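Begoña Paredes
Last updated 25th October

Thread on clearing out the odds and ends before the move. I said I'd write it up for the neighbours who asked, so I'll do it in short bits.

212 shares

We have a unit in Dernodmont with 2 bedrooms and one long hall cupboard. The cupboard is where small things go. Batteries, bits of toys, lids, hooks, the handle of something. We move in November.

14 comments

My first try was sorting straight into labelled bags. I had 6 bags going and I kept changing what the labels meant. By lunch I had "plastic", "kids", "kitchen", "kitchen plastic", "keep" and "ask Mum". Gave up on that.

9 comments

Second try was better. One big open bin on a table at waist height. Everything from one shelf goes in. Then you take things out one at a time and decide. You don't start the next shelf until the bin is empty.

31 shares

The height matters more than I expected. I did the first shelf with a tub on the floor and my back was no good the next day. Put the bin on a table, stand on the long side, and have your boxes behind you.

6 comments

Don't fill it. A thin layer on the floor of the bin is plenty. If things are on top of each other you end up stirring, and the small pieces go to the corners and stay there.

18 shares

Three places for things to go: keep, give away, rubbish. I tried having a "maybe" box and it was the fullest one by dinner time, so I tipped it back in and did it again without one.

22 comments

Sets are a problem. A small plastic piece on its own looks like rubbish until you find the game it came from. I now keep one jar for single pieces. If the jar still has pieces in it the night before the truck comes, they go.

11 shares

Same with lids. I matched lids to pots first, on the kitchen bench, before anything else. The big Olla casserole has had no lid for years and I found it behind the vacuum bags. I was very pleased with that.

40 comments

Clear plastic is the hardest to see. Pick it out first while the light is good, then do the bright colours, then whatever is dark. Dark things near the sides of the bin get missed.

7 shares

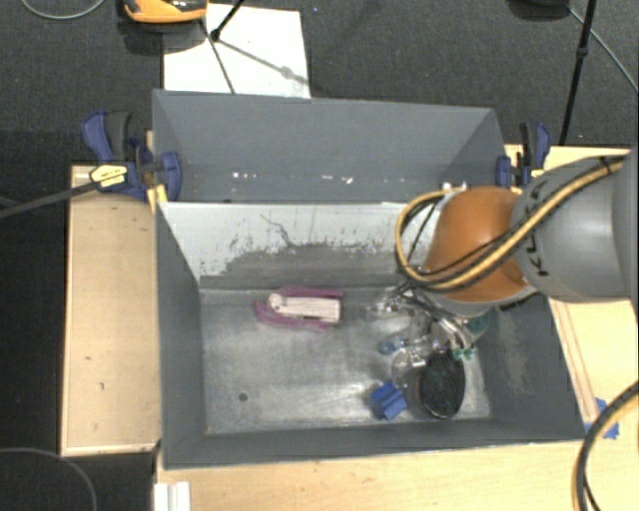
A metal bin is noisier than a plastic one but I prefer it. Nothing snags, and you don't need to be careful with it. Scuffs on the bottom don't matter when it's only for sorting. I'd still put anything with a glass face in by hand and not tip it.

16 comments

For packing what we kept, I used Figueroa boxes in the small size. The large ones get too heavy with this kind of stuff. Small hard things at the bottom, a tea towel over them, then lighter things. Tape the bottom twice.

12 shares

I write on two sides of each box and never on the top - the top gets covered as soon as they're stacked. The Pirnov markers from the newsagent were fine and didn't rub off. A pencil list of what's inside is a waste of time for odds and ends. "Hall cupboard, second shelf" is enough.

5 comments

My brother said the whole cupboard had up to 1,000 things in it. He didn't count them and neither did I. It took two weekends and a couple of evenings, with breaks for school pickup.

27 comments

Still to do: the bathroom drawers and the garage shelf. Same method for both. I'll do the screws and nails separately in an ice cream tub, with gloves on.

8 shares

Comments

tilly_in_the_hills: The maybe box got me as well. I moved house with three of them and they're still taped up.

Marg from number nine: Could I borrow the bin when you're finished? I've got a laundry cupboard that needs this.

Begoña Paredes: Yes Marg, after the garage. I'll leave it at your side door.

dernodmont_dad: We did the single pieces jar too. Found where most of them belonged, except one wheel.

kp_prairie: What did you do with old keys?

Begoña Paredes: Tried each one in every door we have, then put the leftovers in with the scrap metal.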